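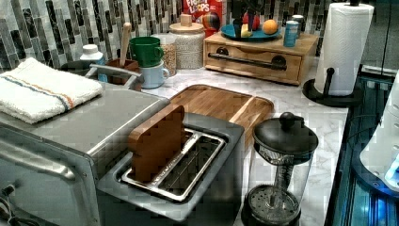

The line was eleven words long, and Clotilde Courtois had recorded it 70 times.

"Lower the bridge. I will not ask the ferryman a second time."

She was counting the stage direction as a word. Kornél Veres, who maintained the build, had told her that the parser counted it too, and that this was the fault.

The mod was called Piverness. It replaced the final chapter of an old strategy game and added a speaking part for the Warden, a character who in the original had only grunted. Each line was stored as a mono file at a fixed sample rate. The file name had to match an entry in the dialogue table. If the names matched, the Warden spoke. If they did not, the engine played the nearest valid entry, which was usually the grunt.

Take 70 matched. Kornél checked it in the table and again in the archive. He loaded the save at the Astunham gate and walked the player up to the bridge.

The Warden said, "You came back."

Kornél stopped the game. He searched the table for the phrase and got no results. He searched the archive by duration and found one file of the correct length, stored under the ferryman line. He played it outside the engine. It was Clotilde, at normal level, asking for the bridge to be lowered.

He wrote to her at 11 in the evening.

"Did you ever read a line that goes 'You came back'?"

"No," she answered. "Is it in the script?"

"No."
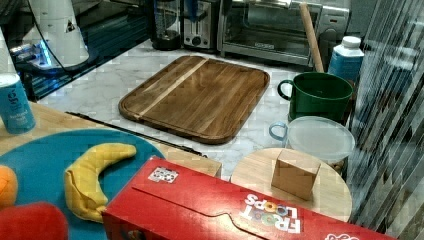 He reverted five commits, rebuilt, and loaded the same save. The Warden grunted. He restored the commits one at a time. With the fourth in place the Warden still grunted. The fifth was by Arturo Melis, who had written the gate trigger in March and left the team the same week. It changed one value. The trigger's distance had been 100 units and Arturo had set it to zero, which the engine read as no limit.

Kornél added a log call to the trigger and let the game run with the player standing still. The log filled at a steady rate. The Warden had been speaking since the map loaded, at the far end of the valley, out of hearing.

He moved the listener to the gate and turned the music off.

"You came back," the Warden said. "Arturo left the door open."

Kornél set the distance to 100, saved the file, and did not commit it.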